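2024年1月3日 设备采购笔记（机械臂工位，第三稿预算之前）

年前Shaimaa把Kolten的报价转过来了，我拖到今天才认真看。先写结论，免得后面翻不到：我不赞成这个季度签单。理由散在下面，想到哪写到哪，大家看了直接在旁边批。

一、报价单

Kolten给的是打包价：臂、控制柜、示教器、两天安装培训。纸面上比Okov便宜，我一开始也以为便宜。逐行看下来，缺的东西不少：
末端工具没算。报价里那句“含标准法兰”等于什么都没含。
安全扫描仪没算。销售在电话里说协作模式下“一般用不着”，我请他把这句话写进邮件，到现在没收到。
备用线缆没算。我们上一台设备停机最久的一次就是一根线缆，等货等了4周。
软件许可第一年免费，第二年起另议。另议是多少，没人肯写数字。
Okov的单子难看一些，该列的倒都列了。Jaime说Okov是故意把总价写高，好留出砍价的余地，有可能。那就去砍，总比签完再补强。

二、所谓“两年回本”

这个算法我看了三遍。它假设工位每天两班满负荷，假设换型时间为零，还假设现在那道工序的人手可以整个抽走。去年11月我们自己记过工时，换型一天两到三次是常事，每次都要有人站在旁边。把这一条放进去，回本期就不是两年了，具体多长我不想现在猜，等节拍数据出来再填。表格里那一格先空着，谁也别拿旧数字去填。
另外维护费一栏写的是0。我把它改成了“待定”，请不要再改回去。

三、空间

工位预留的通道宽度不能动，叉车要过。我用卷尺量了一遍柱子到台边的距离，比图纸上少410毫米。图纸是搬迁前的版本，设施那边说新图“快了”。
少了这一截，底座放哪里就成了问题。放台子长边中间，够得着的范围最好，人要绕；放在角上，人好走，远端那一角多半够不到。Jaime倾向前者，我没有意见，只要先在仿真里把两种都跑一遍。
地面也要查。安装手册对底座固定有要求，我们那块地的承载谁也说不清，得找当年的施工记录。

四、仿真先行

Kamel那套场景文件Jaime已经导进来了，桌面尺寸和底座高度都可以改。我的要求很简单：在下单之前，仿真里先回答三个问题，够不够得着、线缆会不会绊、换工具时人站哪里。
材质是默认的，地砖和木纹桌面都不用管，几何对就行。碰撞体要不要简化，Jaime自己定，但简化过的地方记下来，别到时候说“仿真里没撞”。
我比较在意走线。腕部右侧出来的那根黑线缆往外绕了一大圈，再折回到臂后面去。真机上我们如果也这么走，旁边再放个料盒，迟早要挂上。报价里的线缆包到底有多长、带不带固定夹，要问。
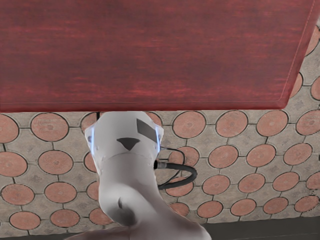 五、待办

1. 问Kolten要第二年起的许可价格，书面的。口头的一律不进表。
2. Shaimaa请Okov按同样的配置重新报一次，把培训单独拆出来，我们未必需要。
3. Jaime跑两种底座位置，各存一份可达范围，桌面四个角都要有结果。
4. 我去找地面施工记录，顺便催新图纸。
5. Guluveo那边有一台二手的在出，运行小时数不明。可以去看，先不要谈价。看的时候把控制柜打开，要查保修记录和固件版本，拿不到就算了。

六、杂项

Shaimaa下午来说，预算窗口月底关，错过要等下一轮。我知道。可是为了赶窗口买一台摆着的设备，这种事我们干过，那台视觉检测机现在还盖着布。要是月底之前第三条和第四条没有结果，我宁愿先报仿真许可和末端工具的钱，臂本身往后放。
Jaime不同意，他认为臂到了大家才会认真去改工序。这话有一半道理，记在这里。他还提了租的办法，先租4个月，租金能不能抵货款要问清楚，两家都问。
工具快换盘的型号还没定，先别往表里写。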